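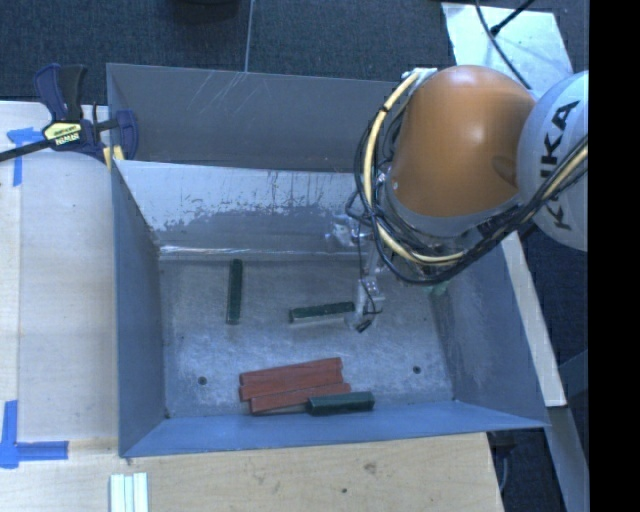 Caixas metálicas na oficina: limpar, organizar e fazer durar

Uma caixa de chapa aberta em cima aguenta anos de peças pesadas, e por isso acaba quase sempre maltratada. Riscos no fundo, pintura a lascar nas zonas inclinadas e manchas esbranquiçadas são desgaste normal. A ferrugem é outra conversa e convém tratá-la cedo.

Limpeza de rotina

Esvazie a caixa por completo. Aspire primeiro o pó e as limalhas, incluindo os cantos e os furos do fundo, e só depois passe um pano húmido com um pouco de detergente da loiça. Se molhar antes de aspirar, faz uma pasta que se agarra à chapa e custa o dobro a tirar. Seque logo com um pano de algodão.

Para gordura antiga uso o desengordurante Zelent, diluído, com uma escova de nylon. Deixo atuar enquanto arrumo outra coisa e retiro com água limpa. Palha de aço só em chapa nua, nunca sobre a pintura.

Furos no fundo

Muitas caixas trazem furos redondos, de fixação ou de escoamento. Não os tape com silicone. Se guarda parafusos ou anilhas na mesma caixa, ponha-os num tabuleiro pequeno lá dentro. Para peças compridas os furos não incomodam nada e deixam sair a água quando a caixa fica ao pé do portão.

Pintura lascada

1. Raspe com uma espátula tudo o que já está solto.
2. Lixe a transição com grão 300, até a unha deixar de prender no rebordo.
3. Desengordure e deixe secar.
4. Primário para metal, duas demãos finas.
5. Esmalte. Uma lata da Stanach chegou-me para três caixas, e ainda sobrou para as pernas da bancada.

Se a caixa leva pancada todos os dias, fique pelo primário e por uma passagem de óleo fino de vez em quando. A parede inclinada por onde as peças escorregam vai perder a tinta outra vez, faça o que fizer.

Arrumar blocos e barras

Peças retangulares compridas arrumam-se deitadas, lado a lado e na mesma direção. Soltas e cada uma para seu lado, ocupam muito mais fundo e acabam encavalitadas umas nas outras. Se tem peças de duas cores, como verde e vermelho, aproveite e dê um significado a cada uma: na minha bancada o vermelho é para acabar e o verde está pronto. Escreva isso numa etiqueta, no lado de fora da caixa.

Encostar as peças à parede da frente facilita a contagem, mas deixe folga para meter os dedos. Com 45 mm já se trabalha de luvas.

Fundo protetor

A Dayana Manríquez, da serralharia Cuevas, forra as caixas com tapete de borracha canelada. Corta-o um pouco mais pequeno do que o fundo — assim sai inteiro para lavar. O rolo da Gurkonard tem 605 mm de largura e corta-se bem com x-ato e régua. Em caixas onde entram peças quentes, não ponha borracha.

Riscos

Riscos finos na chapa não precisam de nada. Nos que já se sentem com o dedo, uma gota de óleo espalhada com o pano trava a oxidação. Repita em setembro, antes de chegar a humidade.

Este site utiliza cookies para melhorar a sua experiência de navegação. Ao continuar, aceita a nossa política de cookies. Aceitar | Recusar | Definições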